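Supplying Firkico: questions from fabric mills and trim suppliers

Last updated 19 November 2021

Firkico makes duty trousers, parade shirts and wet-weather jackets for uniformed services. Cutting and sewing take place at our Catside works. This page is for firms that sell us cloth, thread, zips, buttons or labels, or would like to. Questions about finished garments should go to the sales office.

Who can apply to become a supplier?

Any firm that makes the goods it offers, or that can name the maker of every item. Agents may apply, but the approval is given to the mill or factory and does not pass to another source if the agent changes it.

What do I need to send with an application?

A completed supplier form, a current price list, and test reports for each cloth or trim. Reports must come from a laboratory that is independent of your firm. For cloth we also need a sample length of 3 metres at full width, taken from normal production. Hand-woven trial pieces are returned untested.

How is origin recorded?

Each delivery must carry an origin statement covering fibre, yarn, weaving or knitting, and finishing. These are four separate lines on the form. A single line reading "made in" is not accepted. If one stage is carried out at more than one site, list each site and mark which rolls came from it.

Some of our contracts limit where the work can be done. The purchase order says so when this applies. If it does not, the origin statement is still required.

What is the Pemon number on my order?

Pemon is our stock and tracing system. Every roll or carton is given a Pemon number before it leaves you, and the number must appear on the outer label and on the packing list. Labels are sent as a print file with the order. Do not reuse numbers from a cancelled order — they are closed in the system and the goods will be held at the gate.

Is there a minimum order?

For main cloths we order no less than 2000 metres per shade. Linings and pocketing are ordered as needed. Buttons are bought by the gross and zips by length and colour.

How is shade checked?

Against the sealed standard held at Catside, in a light cabinet, by two people. Instrument readings are taken as well, but the visual check decides. You will be sent a cutting of the standard when your first order is placed. Keep it flat and out of daylight, and ask for a new one each September.

What happens if a roll fails?

The roll is set aside and you receive a fault report with a cutting. You have ten working days to reply. Rolls may be collected, replaced or, where the fault can be cut around, accepted at a lower price. Shade failures are always returned.

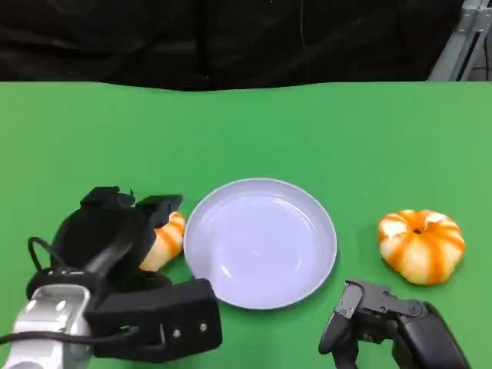
Collection of failed rolls is at the supplier's cost and must be booked with the goods-in office. Rolls left after the agreed date are charged for storage.

Can I change a finish or a dye without telling you?

No. Any change to fibre, yarn count, dye, coating or finishing site needs written approval before the goods are made. Send form 82 with fresh test reports. The Warrier jacket is a special case: its outer cloth and seam tape are approved as a pair, so a change to either means that both are tested again.

How long must records be kept?

Six years from the date of delivery — longer if the order says so. Paper and electronic copies are both acceptable.

Who do I contact?

Do-yoon Jang, supplier approvals, extension 512. Please quote your supplier code and, for goods already sent, the Pemon number. Invoices go to the accounts office and should not be attached to approval emails.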